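The Handover

By the second week of May the robotics club had split into two camps, and Úna Costello belonged to both of them, which made lunch difficult.

The first camp was led by Liam Scanlon, who believed the arms should be made to do something useful. The second was led by Rosalie Wyss, who believed the arms should be made to do something beautiful, and who had once spent an entire evening teaching one of them to bow. It had bowed very nicely. It had then stayed bowed until Liam switched it off at the wall.

The arms had names, in spite of Ms Mac Mathúna's ruling that they were not to have names. The left one was Zisness and the right one was Jukard. Rosalie had made both words up on the bus and refused to say what they meant, and by the time anyone thought to object the names were written on the inside cover of the club notebook in permanent ink.

"They are equipment," said Deirdre Mac Mathúna, who taught physics and had been given the club in the way other people are given a parking fine. "You don't name the photocopier."

"The photocopier's called Brennan," said Liam.

Ms Mac Mathúna thought about this for longer than she would have liked.

The trouble was the Randix Cup, which was three weeks off and which asked, in a booklet of great length and poor spelling, for a demonstration of "two armed co-operation". There had been an argument about the missing hyphen. Gearóid Nic Aodha, the smallest member of the club and its only pessimist, held that they were being asked for two co-operating robots with weapons. He was overruled, but he had it noted.

What they settled on, after a vote that went to a recount, was a handover. Jukard would pick up an object and offer it. Zisness would take it. That was all. A toddler could do it, Liam pointed out, and Rosalie said that a toddler had the advantage of wanting the object.

"What object?" said Úna.

They tried the vegetables first. Ms Mac Mathúna had got these from her sister, who had children and was trying to have fewer toys. Jukard took to the pepper at once. Zisness would have nothing to do with it. Offered the pepper, Zisness opened, considered, closed on the air beside it, and carried the air with enormous care to the other side of the table.

"It's very gentle with the air," said Rosalie.

"Log it as a fail," said Liam.

"I'm logging it as gentle."

They changed to something blue and long, on the grounds that there was more of it to miss. Úna had the job of teaching, which meant sitting with the practice controls in her hands and doing the thing herself, slowly, over and over, while the arms followed and the computer took notes. The booklet recommended 120 demonstrations. Úna had assumed, when she volunteered, that this was a misprint like all the others.

By the fortieth she had begun to notice her own hands in a way she didn't care for. She noticed them buttering toast. She noticed that when she passed her father the milk she held it out a moment too early and then hung there, waiting, with her elbow locked.

"Are you all right?" said her father.

"Take the milk," said Úna. "Take it by the middle."

By the seventieth she and the arms had fallen into a kind of sulky rhythm. Liam called out numbers. Gearóid watched for smoke, a post he had created for himself. Rosalie lay along the windowsill and made remarks.

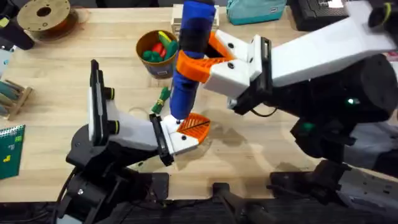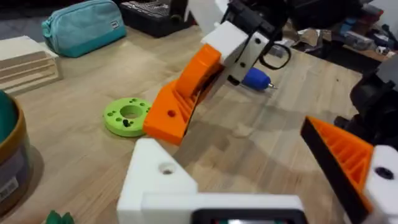 "Left a bit," said Liam.

"Whose left?"

"The robot's."

"Which robot's?"

"Zisness's left."

"That's the same as my left."

"Then why did you ask?"

Úna breathed out through her nose. It was ten past five and the heating had gone off. Somewhere down the corridor the choir was having a go at something in Latin and losing.

"The problem," said Rosalie from the sill, "is that you're both pretending nobody has to let go. You've got the giving and you've got the taking. There's a bit in between and you haven't given it a name, so you rush it."

"It's called a transfer," said Liam.

"It's called trust," said Rosalie, and Gearóid made a noise like a kettle.

But Úna, annoyingly, saw what she meant. She had been opening Jukard's fingers the instant she thought Zisness might be ready, the way you let go of a dog's lead when you see somebody else's hand come near it. She was giving the thing away to be rid of it. Seventy-odd times she had taught a machine to get shot of things, and the machine, being a good pupil, had learned.

"How many have we got left?" she said.

"Forty-six," said Liam.

"I want to throw out the others and start again."

There was the sort of silence you get when a tray is dropped in a canteen. Liam looked at his column of numbers, which he had ruled in by hand. He had used two colours. He looked at it as a farmer might look at a field on hearing that it was to be a bypass.

"All of them?" he said.

"Keep the gentle one," said Rosalie.

They took it to Ms Mac Mathúna, who was marking in the corner with her coat on. She listened to both sides. She asked whether starting again would cost money, and on hearing that it would cost only their youth she said that was entirely a matter for them, and would whoever was last out please shut the window.

So they started again. It took them 3 evenings, and Liam wrote the figure at the top of a fresh page and underlined it so hard that it came through on the next 2. Úna taught with her eyes half shut. She brought the arms together and made them wait. Both of them holding, neither of them pulling, for one slow breath, until it felt daft, and then for a little longer. Then the one let go. Nothing was snatched or dropped, or at least nothing was dropped as often.

Gearóid, of all people, turned out to be the best at it. He asked for a go on the second evening, in a tone suggesting he wished to be refused, and his handovers had a mournful dignity that Úna's never managed. He gave things up as if he had always known he would have to.

"That's lovely," said Rosalie, sitting up for the first time that month.

"It'll go wrong on the day," said Gearóid, pleased.

On the last evening Liam pressed the key that set the arms going by themselves, and the four of them stood well back, and Ms Mac Mathúna put the cap on her pen. Jukard reached. Jukard gripped. There was the whine they had all stopped hearing weeks ago and now heard again. Zisness came up to meet it, opened, missed by the width of a biscuit, and paused.

"It's going to take the air," whispered Liam.

It did not take the air. It backed off a little, came in again lower down, and closed. The two of them stood there with the thing between them. They stood there for one slow breath, and then for a little longer, and then for a good deal longer than that.

"Is it stuck?" said Ms Mac Mathúna.

"It's waiting," said Úna.

"For what?"

Úna didn't know. She had taught it the waiting and she supposed she had taught it rather well. She found that she was holding her own breath, and that Liam had got hold of her sleeve and was apparently unaware of it.

Jukard let go.

Rosalie screamed so loudly that the choir stopped. Gearóid shook hands with everybody, including Ms Mac Mathúna, who was so surprised that she held on a moment after he had finished. Liam went to write it down and couldn't find the right colour, and wrote it down in the wrong one.

"Do it again," said Ms Mac Mathúna.

They did it again, and Zisness took hold of the air beside it and bore it off across the table, tenderly, as if it might spill.

"Log it," said Úna.

Liam's pen hovered between the columns for some time. Then he sighed, wrote "gentle", and went to shut the window.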